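Skudgate Holiday Lets -- Frequently Asked Questions

Last updated 13/04/2019

Booking and payment

How do I book?
Use the calendar on the page for the flat you want. Pick your dates, fill in the form and pay the deposit. Your dates are held once the deposit has gone through, and you will get an email the same day.

How much is the deposit?
£49 per booking, whichever flat you choose. It comes off the total. The rest is due four weeks before you arrive. If you book later than that, we ask for the full amount at once.

Is there a damage bond?
Yes, £200, held on your card and released within five working days of your leaving. We do not take it for the odd broken glass. We do take it for lost keys to Nellitz House, as the front door lock has to be changed for every flat in the building.

Can I cancel?
Up to four weeks before arrival you lose the deposit only. After that we refund whatever we manage to re-let. August weeks usually go again quickly, winter weekends often do not, so please think about travel insurance.

Bedrooms and linen

What is provided?
Sheets, duvets, pillows and one bath towel per person. Beach towels are not included. Cot sheets are not included either -- parents tend to bring their own.

How big are the bedrooms?
It varies. The flats in Nellitz House were made out of an older building and the second bedrooms are small. Drukis Cottage has more floor space but a steep stair. Floor plans are on each flat's page, with measurements, and it is worth looking at them if you are bringing a travel cot or a lot of luggage.

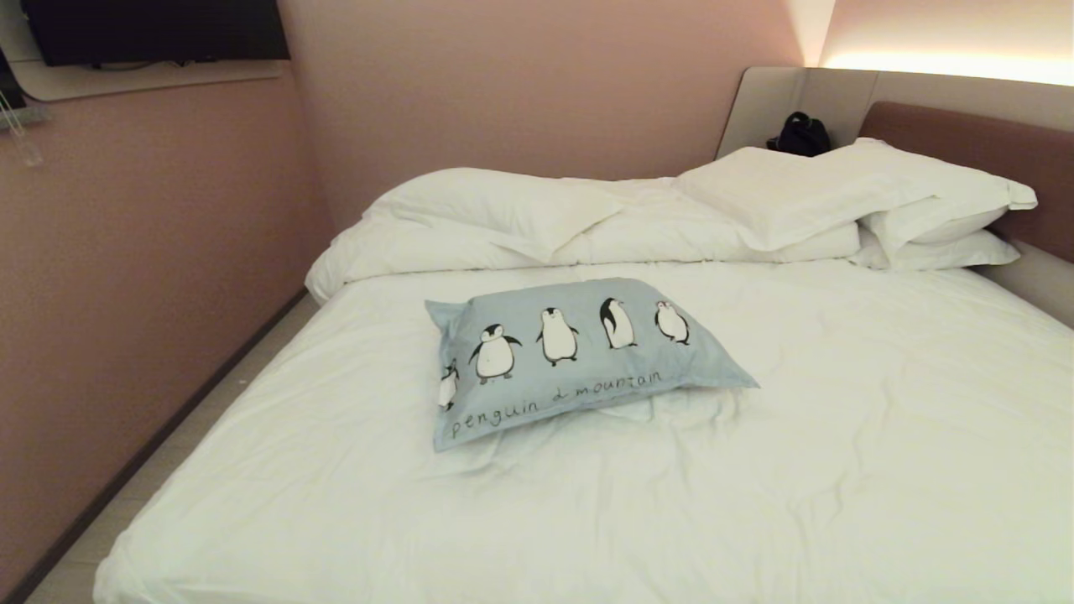

Can I have feather-free bedding?
All our duvets and pillows are synthetic, so there is no need to ask. If you would like an extra blanket, put it in the notes box when you book.

Do you change the beds during the stay?
For stays of more than seven nights, yes, once a week. Leave the used linen in the hall by ten in the morning. Shorter stays are not changed, but we can drop off a clean set for a small charge.

Arriving and leaving

What time can we get in?
From four o'clock. You need to be out by ten. We cannot offer early entry on changeover days.

Where do we park?
Drukis Cottage has one space beside the gate. Nellitz House has none. The Younis Street car park is a five-minute walk and sells weekly tickets from the machine by the exit. It takes coins and cards, but the card reader is slow.

Can I bring a dog?
One dog, in Drukis Cottage only, and please keep it off the beds and the sofa. There is no extra charge.

Is there wifi?
Yes, in all flats. The password is on the inside of the kitchen cupboard. Phone signal in Skudgate is poor on the harbour side and better up the hill.

What do we do with rubbish?
General waste goes in the black bin, glass in the box. Collection is early on Tuesday -- put both out the night before.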